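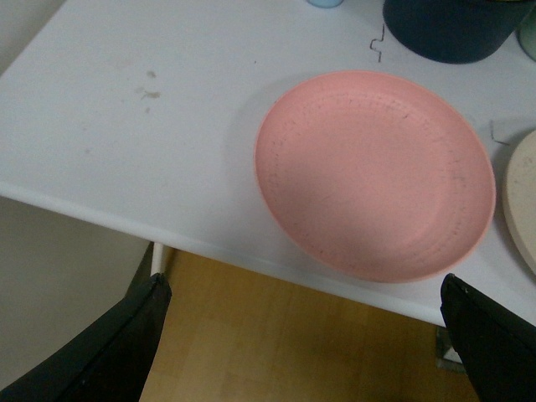 Course Handout 6
Household Tasks and Manipulation: How Far Have We Come?
Introduction to Service Automation, Kuvdale Technical Institute
Prepared by Snežana Vukadinović for the September session

Purpose of this handout

Students are asked to read this handout before the seminar and to bring written answers to the study tasks at the end. The subject is the ordinary chore: setting a table, clearing it, making breakfast, putting dishes away. The same questions apply to light shop-floor work such as loading trays and sorting parts, and the final section returns to that comparison.

1. What counts as doing a chore

A chore is usually named by its result. A person who says that the table has been cleared means that the dishes are somewhere else, that none of them broke, and that no one had to stand by and help. A laboratory result is often stated in narrower terms. It may report that an arm lifted a plate from a known position, under fixed lighting, with a person ready to press the stop button. Both statements may be true, and they describe very different levels of ability.

In this course we use three grades. An assisted task is one in which a person directs the motion or steps in freely. A supervised task is one in which the machine chooses its own motions while a person watches. An unattended task is one that the machine completes, or safely abandons, with no one in the room. Most household claims made to the public concern the second grade and are heard as if they concerned the third.

2. Why breakfast is harder than it looks

Consider a plan in which a robot is to make toast and serve it on a plate. The plan reads as a short list, and each line of the list hides several decisions. The bread must be gripped firmly enough to hold and lightly enough not to crush. The lever must be pushed down until it catches. The toast must then be drawn from the slot without tipping the appliance.
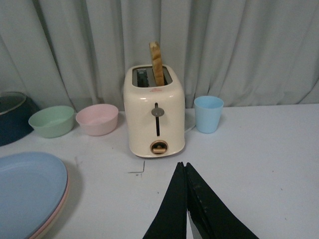
Toast also changes between the start of the task and the end of it. A soft slice bends when squeezed, while a browned slice is stiff and may crack or shed crumbs. A grip force that suits one will not necessarily suit the other, and a system trained only on the browned slice has learned half of the job. Students should note that the heating itself has been automated for generations. The part that still requires a person is the handling before and after.

Cords deserve separate mention. They are flexible, they are easily caught, and they are often left out of the model of the workspace. A planner that treats an appliance as a plain box may take the arm through its cord.

3. Grasping thin and shallow objects

A plate lying on a table offers a two-finger gripper very little to hold. The usual approach is to take the rim, with one finger inside and one outside. This requires an accurate estimate of where the rim is and how high it stands. An error of a small amount in one direction closes the fingers on air. In the other direction, a fingertip is driven into the table or pushes the plate away.

Once the rim is held, the weight of the plate acts to one side of the grip. A light plastic plate will generally tolerate this. A heavy dinner plate may rotate between the fingers, and a plate with food on it must be kept level throughout.
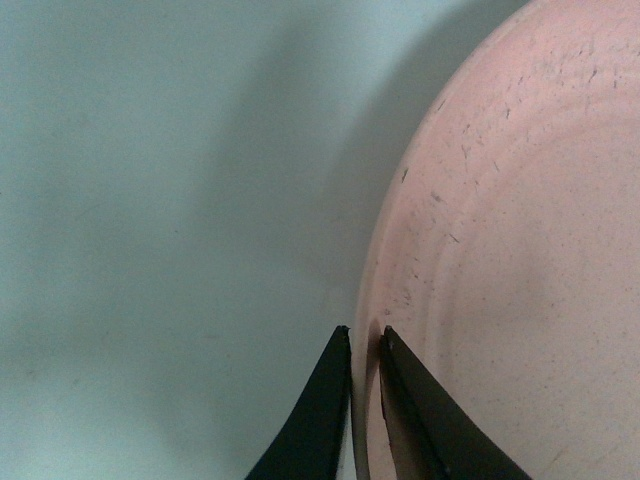

Normunds Toom objects that this section gives too much attention to the fingers. In his view a household would be better served by changing the dishes, with a tab or a thicker lip on each plate, and leaving the gripper as simple as possible. Factories have redesigned their parts to suit machines for decades, he argues, and there is no reason a kitchen should be exempt.

The objection is a fair one and will be debated in the seminar. Against it, one may say that a household robot is normally expected to work with what the family already owns.

4. Clutter, contact and wear

Objects in a home are seldom presented singly. They touch, overlap and stand in one another's shadows, and a system must decide where one ends and the next begins. Surface marks add to the difficulty. A thin, wavy black line on a cream tabletop, such as the one running below the navy object here, could be a hair, a thread or a crack, and a cleaning robot would need to know which. The light blue plate raises a similar problem, for the orange-pink band at its far left edge may be the plate's own underside or a second item beneath it. A machine told to bring one plate must settle that question before it lifts.
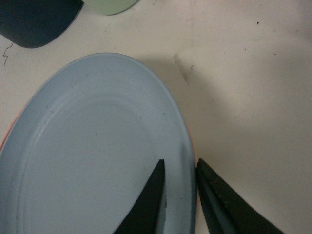
Position on the work surface matters as much as identity. An object in open space can be approached from several sides, while one placed among others leaves fewer safe paths for the fingers. With the gripper astride the right rim of the blue plate, as it is here, the navy and mint-green objects lie toward the top left, on the other side from the fingers. A lift straight up would raise few concerns, but a sweep to the upper left would have to allow for both. Wear should also be recorded in any trial log, including the small scuffs on the right finger, as the condition of a contact surface can affect friction.

5. Reading a success rate

In the Pilcombe exercise used in this course, a table-clearing system completes 394 attempts out of 1,032. Students often judge this figure poor without asking what an attempt was. If each attempt covered a full table, the result deserves close study. If each covered a single plate, the system is not ready for supervised use. Kaede Hayashi's supplementary notes set out the calculation for tasks made of many steps and should be read alongside this section.

6. The shop floor compared

Tray loading at a plant such as Grovitz resembles table setting in its motions. It differs in that the parts are alike, the lighting is fixed and a trained operator is close by. Automation has advanced further there for these reasons. Small plants with short production runs stand nearer to the household case.

Study tasks

Choose one chore performed in your own home and write out its steps, including those you normally do without thinking. Assign each step one of the three grades given in section 1.

Prepare a short statement for or against the position taken by Normunds Toom. Written statements should not exceed 100 words and are to be handed to Ryota Honda at the start of the seminar.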